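Resurfacing a kitchen benchtop in mineral overlay costs less than replacing it, provided the substrate is sound. Harasym supplies the coating in 8 kg pails. 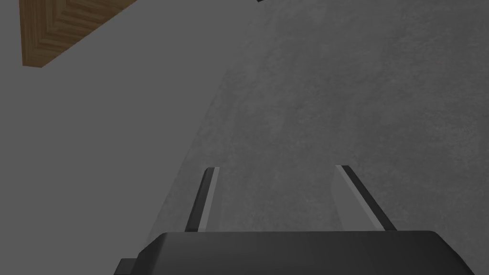
Issue 2, page 8

Old laminate is sanded, degreased and primed. Joints are filled before the first coat, and Gritetberg colour is mixed in dry.
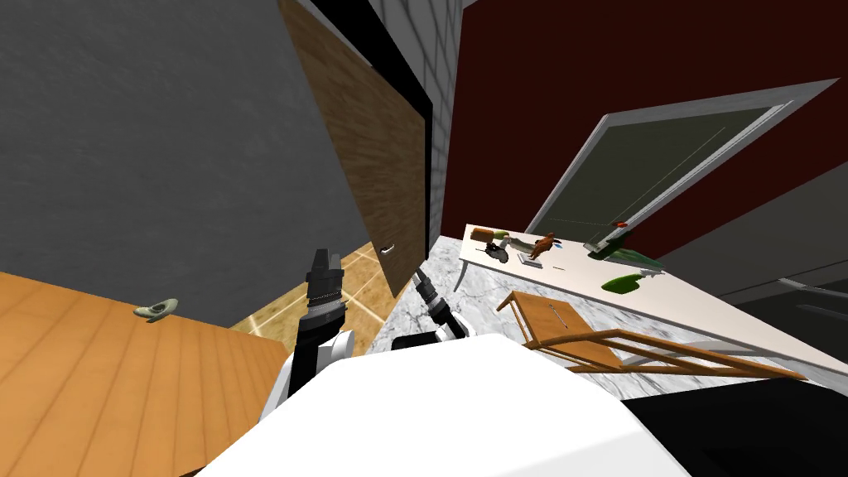

A second coat follows once the first has cured overnight. Sealer goes on last. 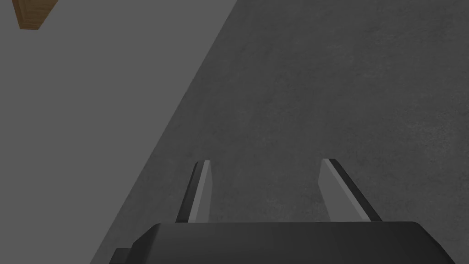
Words: L. Jurkon, materials editor

On a 2438 mm run, keep the trowel moving lengthwise.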